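Die Kabine gehört allen

Der SV Stollach will ab der neuen Saison kein Trikotgeld mehr verlangen, und darüber wird im Ort gestritten, als ginge es um die Kirche. Ich habe zwölf Jahre lang Jugendmannschaften betreut, erst in Setport, dann hier, und halte den Beschluss für richtig. Die Begründung des Vorstands halte ich für schwach.

Der Vorstand spricht von einem Zeichen. Hammad Rind, der den Antrag eingebracht hat, sprach auf der Versammlung von gelebter Gemeinschaft. Damit kann man jeden Beschluss begründen. Mich interessiert, was eine Familie im Jahr tatsächlich zahlt, wenn ein Kind Fußball spielt, und wer deswegen wegbleibt.

Der Jahresbeitrag für Jugendliche liegt bei 100 Euro. Dazu kamen bisher 53 Euro für die Ausrüstung, also Trikot, Hose, Stutzen und Trainingsjacke. Das macht 153 Euro, und die Schuhe sind noch nicht gekauft. Bei zwei Kindern ist man schnell über 300. Wer gut verdient, überweist das und denkt nicht darüber nach. Wer das nicht tut, meldet sein Kind im Herbst an und nicht im Frühjahr, oder er meldet es gar nicht an und sagt, es habe keine Lust.

Ich kenne solche Fälle. Es fragt auch keiner nach Ermäßigung, obwohl sie in der Satzung steht. Man müsste dafür einen Zettel ausfüllen und ihn beim Trainer abgeben, der am nächsten Tag neben einem an der Kasse steht. In einem Ort unserer Größe tut man das nicht gern.

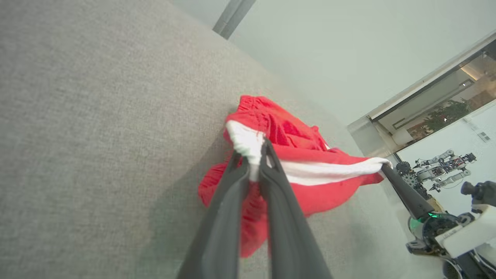

Gegen die kostenlose Ausrüstung wird eingewandt, dass nicht geachtet werde, was nichts kostet. Das Argument kommt vor allem von denen, die selbst lange bezahlt haben. Ich verstehe den Ärger, aber die Beobachtung stimmt nicht. Rotes Sportzeug mit weißen Streifen liegt in jedem Haushalt irgendwann zerknüllt auf dem Sofa, ob es nun bezahlt wurde oder geliehen ist. Kinder ziehen sich um und lassen die Sachen fallen. Mit dem Preis hat das nichts zu tun, mit dem Alter sehr viel.

In Setport hatten wir schon damals einen Fundus. Onni Honkanen führte eine Liste, jedes Stück hatte eine Nummer, am Saisonende kam es zurück. Verloren ging wenig. Was fehlte, waren meistens Stutzen, und die fehlen überall. Der Verein gab dafür im Jahr 700 Euro aus, ein Betrag, den ein Sommerfest mit ordentlichem Wetter einbringt. Bei Regen musste man eben an anderer Stelle sparen.

Schwerer wiegt der zweite Einwand. Rattana Nuchit hat ihn in der Versammlung vorgetragen, und sie bekam dafür zu wenig Beifall. Wenn der Verein die Ausrüstung stellt, sagte sie, wird er sie sich irgendwann von einem Sponsor bezahlen lassen, und dann laufen die Kinder als Werbefläche herum. So ist es in vielen Vereinen gekommen. Die Firma Khumalo hat in Stollach bereits angeboten, alles zu übernehmen, mit Schriftzug vorn und hinten.

Ich wäre dafür, dieses Angebot abzulehnen - jedenfalls für alle unter 10 Jahren. Eine Bande am Platz kann die Firma gern haben. Ein Verein, der seine Kleinsten vermietet, um ihren Eltern 53 Euro zu ersparen, hat ein Problem durch ein anderes ersetzt. Das Geld muss aus dem gemeinsamen Haushalt kommen, und dann muss man auch sagen, wo es fehlt. Ich würde beim zweiten Trainingslager der Herren anfangen. Damit mache ich mir keine Freunde.

Irkstead wird immer wieder als abschreckendes Beispiel genannt, weil dort der Fundus nach zwei Jahren aufgelöst wurde. Dort war allerdings niemand zuständig. Die Sachen standen in Kartons im Keller, jeder nahm sich, was passte, und zurück brachte es, wer daran dachte. So geht es nicht. Eine Ausgabe mit Liste kostet zwei Abende im Jahr, und in Stollach hat sich Xolani Msimang schon bereit erklärt, sie zu machen.

Bleibt die Frage der Gerechtigkeit gegenüber denen, die bis März noch gezahlt haben. Sie bekommen ihr Geld nicht zurück, und das finde ich in Ordnung. Ihre Trikots dürfen sie behalten. Wer sie dem Fundus überlassen will, kann sie bei der ersten Ausgabe abgeben, am besten gewaschen.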